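Pustby Curbside Sorting Records

Data card, version 3
Last updated 2023-07-31

Summary

Pustby is a table of household recycling records from the town of Irkatham. Each row is one bin from one address on one pickup day, with the weight of the bin and what the sorters found in it. The table was put together by Myrtle Kincaid and Demetrius Halvorsen from paper tally sheets kept at the Sivirano transfer station. Everett Yazzie wrote the cleaning scripts.

We made it to answer a local question: did the move from two small bins to one large cart change what people put out? It can be used for other things, but please read the section on known problems first.

What is in the download

bins.csv has the main table, one row per bin.
routes.csv lists the pickup routes and the weekday each one runs.
codes.csv gives the material codes and their plain names.
notes.txt holds the remarks the sorters wrote in the margins, typed up as written.
scripts/ has the cleaning code.

Columns in bins.csv

bin_id: a number we assigned. It has no link to the sticker on the cart.
route: matches the route column in routes.csv.
pickup_week: week of the year, starting on Monday.
container: "small" or "cart".
gross_kg: weight of the full container on the floor scale.
net_kg: gross weight minus the standard empty weight for that container.
paper, card, glass, steel, alum, plastic, film, other: weight of each material in kilograms.
reject: weight of anything the station would not accept.
wet: 1 if the sorter ticked the "wet load" box, 0 if not, blank if the box was missing from that version of the sheet.
sorter: a letter code. The key to the letters is not included.

An empty cell means the value was not written down. A zero means the sorter wrote a zero. Please don't fill the blanks with zeros; the older sheets have a lot of them in the film and other columns.

How the records were made

Bins were pulled off the belt on 7 routes. A sorter weighed the full container, tipped it onto the table, split the load by hand and weighed each pile. The scale was checked against a test weight at the start of each shift. Piles lighter than 30 grams don't register on it and were written as "tr" for trace. In the CSV these are stored as 0.015, half of the smallest weight the scale can show. If that doesn't suit your work, there is a flag in the settings file that turns them back into text.

Clyde Pettigrew typed the first batch of sheets and Đức Cù typed the rest. Each sheet was typed once. After that, 15 percent of the sheets were pulled at random and typed again by the other person, and any mismatch was settled by going back to the paper.

Sorting rules

The station follows a short set of rules, and the codes only make sense if you know them.

Drink cans go under alum or steel depending on the magnet, whatever the label says. Crushed and whole cans are treated the same.
Foil and foil trays go under alum only if they are clean. Greasy foil is reject.
Jar lids left on the jar are counted with the glass. Loose lids are steel.
Pizza boxes were reject in the first version of the rules. From the second version on, the clean half could be torn off and counted as card.
Milk and juice cartons are other.
Anything in a tied bag was not opened. The whole bag is reject.

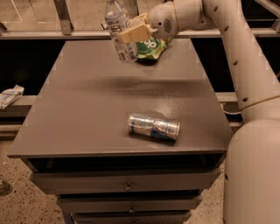 The rule on tied bags matters more than it looks. On two of the routes a good share of households bag everything, so their reject weight is high even when the contents may have been fine. The margin notes often mention this, and searching notes.txt for "tied" or "bag" will find most of those rows.

Known problems

The alum column is the least reliable one. Cans are light, and a small household can easily come out as trace. We suggest adding up by route and week before comparing anything.

Net weights for wet loads are too high. Paper soaks up rain, and the sheets give no way to correct for it. Drop the rows where wet is 1 if you are working with paper or card.

Sorters D and F used different habits for film in the early weeks. D put bread bags under film, F put them under reject. We left both as written.

The standard empty weight for carts came from the maker, Ruiz-Ortega. Older carts with replaced lids may be a little heavier than that.

There are no records from the week the belt was down. That gap is real and should not be read as zero pickups.

Privacy

No addresses, names or cart sticker numbers are in the files. Routes with very few households were merged with a neighbor. A few margin notes named a street or a person and those words were replaced with [removed].

Changes

Version 3: fixed the net weights on one route where the small bin empty weight had been applied to carts. Added the wet column.
Version 2: added routes.csv and the second typing check.
Version 1: first release.

Planned

The September sheets are still in boxes at Sivirano and will go into the next version. Everett is also working on a script that reads the new printed form, which has a box for cartons.

Use and contact

You may use and share the table for any purpose as long as you name the source. Send corrections to Myrtle Kincaid at the station office, with the bin_id and the column in the subject line.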